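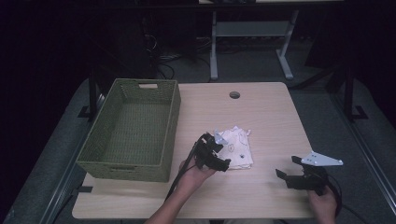

The Trundow Subscription Supper is an annual musical evening held each March by the Urnine Choral Society. It combines a concert, a meal and a round of speeches, of which the concert is the shortest.

History

The society dates its origins to 1526, on the strength of a receipt for candles. The supper itself was begun much later, to pay for an organ that was never bought. Its first patron, Lady Ullum, attended three times and is recorded as having stayed awake for one.

Programme

Proceedings open at 8 pm with the Urnine Fanfare, written for four trumpets and usually given by however many arrive. Honorary membership is then conferred on a visiting musician, who receives a sash and is expected to give it back. Sun-ja Hong, a cellist, kept hers, and the rules were amended.

The Noh affair

A misprinted programme once promised "Noh music" where "No music" had been intended, the choir being ill. Tickets sold out. The audience sat through the speeches with great attention, and several guests later praised the restraint of the performance.

See also
Trundow Town Hall
Urnine Fanfare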